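Looking after wooden floors through the winter

We moved to Sarnby with two dogs, a great many boots and not one proper doormat between us, so most of what I know about wooden floors I learned by getting it wrong first. Our boards are old and a bit gappy, and I love them dearly, but they do ask for a little attention once the weather turns.

Start with grit, as it does far more harm than water ever will. I sweep the hall every evening with a soft brush (the stiff ones just push the sand about) and once a week I go along the edges with the vacuum cleaner, with the brush head on and the beater bar switched off. A long mat inside the door is worth every penny. Mine cost 40 pounds and has been through the wash more often than I have!

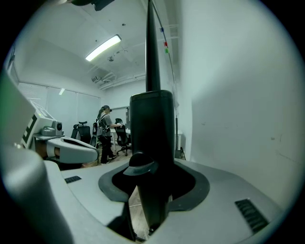 For mopping, wring the mop out until you think it's far too dry, and then wring it again. I use lukewarm water with a small capful of Prallar floor soap, and I work along the boards, never across them. Dry off any puddles with an old towel as you go. Please don't be tempted by vinegar, whatever your auntie swears by; it dulled the oil on our landing and I had to redo the lot in May.

Scuffs from shoes usually lift with a clean tennis ball or a pencil rubber. For shallow scratches, rub in a dab of Ramalho wax in a shade lighter than you think you need, leave it for around 40 minutes, then buff with a sock.

Felt pads under chair legs want changing twice a year, by the way. They pick up crumbs and bits of gravel and end up scratching the very floor they were bought to save. I keep a spare packet in the cutlery drawer, next to the candles.

Last updated February 16, 2018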